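Landance Project, Work Package 2
Progress report to the Geum Fund
Reporting period ending September 27, 2023
Prepared by the equipment group, Castalden workshop

Summary

The hand-held gripper is back in regular use after its overhaul. Pivot play is within our limit on both fingers, the opening is set and recorded, and we have a written check that operators carry out at the start of each session. Two items are late: the spare pad order and the second calibration block. Spending on this work package is under budget for the period. We are asking for one change to the plan, described under Requests.

Background to the work

In the last report we noted that recordings made with the gripper were being rejected more often than we had planned for. We reviewed 432 recordings from the Stamovport sessions and set aside 71 of them. Most of those had the same fault: the opening reported by the encoder did not agree with the opening measured on the tool. The error was small near closed and grew as the fingers opened.

We first suspected the encoder and swapped it. The error stayed. We then clamped the tool in the bench fixture and pushed on each finger by hand with a dial indicator at the tip. Both fingers moved more than they should have with the trigger locked, the left one clearly more than the right. That pointed to the pivots.

Work completed

Pivots. Both fingers were taken off and the old bushings pressed out. The left bushing had worn oval. The right was still round but loose in its bore. New bushings were pressed in and reamed to size, and the pivot pins were replaced at the same time. One replacement bushing went in crooked on the first attempt and had to be scrapped – we now use a guide pin in the arbor press, and the later ones went in straight.

Pads. The pad faces were cleaned and inspected. We kept the existing pads. Surface wear and small chips along the rim are acceptable under our own rule, provided the pad is firmly seated and the face is flat against a straightedge. The pad screws were taken out, cleaned, and put back with low-strength threadlocker. An earlier batch had been assembled dry, and two screws from it were found backed out during the review.

Trigger linkage. The return spring was replaced and the linkage was regreased. We use less grease than before. The old grease had collected dust and made the last part of the trigger travel feel heavy.

Opening and zero. The full opening is set by a stop screw inside the handle. It was adjusted with the calibration block between the pads, then locked with a nut and marked with paint so that any movement can be seen at the next check. The encoder zero is taken with the fingers closed under spring force only, with no hand on the trigger. Operators had been squeezing the trigger while zeroing, and that accounted for part of the error we saw.

Camera view. The position of the fingers in the camera view matters as much as the encoder value, so the mount was realigned after the fingers went back on. The tips should enter at the lower corners with clear space between them. If one finger sits well above the other, the mount is loosened and turned before anything is recorded.

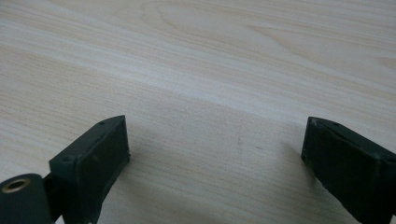
Figure 1. View from the gripper camera over a bare wooden tabletop, fingers apart. The bushing at the left finger's hinge is visible at lower left.

A reference view is now saved at the start of each session and stored with the recordings. Operators compare it with the previous one and report any shift. The comparison is done by eye at present. We looked at doing it in software, but glare and wood grain confused the edge finder on our tables, and we did not think it was worth more time in this period.

Session check

The check takes 14 minutes when nothing is wrong. It is kept on one sheet in the tool case:

Wipe both pads with a dry cloth.
Try the pad screws with the short driver. Do not add torque if they hold.
Rock each finger at the tip with the trigger locked. Report any click.
Check the paint mark on the stop screw nut.
Zero the encoder with the trigger released.
Close on the calibration block and write down the reading.
Save the reference view and compare it with the last one.

A tool that fails any line goes back to the bench and the session moves to another day. This has come up once since the sheet was introduced. A pad screw was loose, and it was one that had been missed when the threadlocker was applied.

Results so far

We have run 45 sessions with the overhauled tool. The block reading has stayed within our limit in all of them. Rejections for opening error have stopped, though recordings are still being lost for other reasons, mainly poor lighting and operators moving too fast near the table. Those are covered under Work Package 3.

We do not yet know how long the new bushings will last. The old ones had no record of when they were fitted, so there is nothing to compare against. Tip play is now measured and logged every month.

Delays

The spare pads were ordered in the summer and the supplier has moved the delivery date twice. We are holding one used set that passes inspection. If both pads on the tool were damaged we could keep going with that set, but we would have nothing behind it.

The second calibration block, meant for Stamovport, was machined out of square and has been sent back. Until it is replaced, the one good block travels with the tool – this has worked, but it means the Castalden bench cannot be used for checks while the gripper is away.

Plan for the next period

In October we will fit the replacement block into the Stamovport kit if it arrives on time, train two more operators on the session check, and strip the trigger linkage for a first look at wear. The drawings for the finger and hinge will be updated to show the reamed bushing size, which at the moment exists only in the bench notebook.

Requests

We ask the fund to approve moving the unspent encoder budget to spares, to cover one complete pair of fingers with bushings and pins already fitted. With a pair on the shelf, a pivot fault could be dealt with at Stamovport by swapping parts and repeating the zero and block reading, and the worn pair could be sent to Castalden for repair. The total budget for the work package would stay the same.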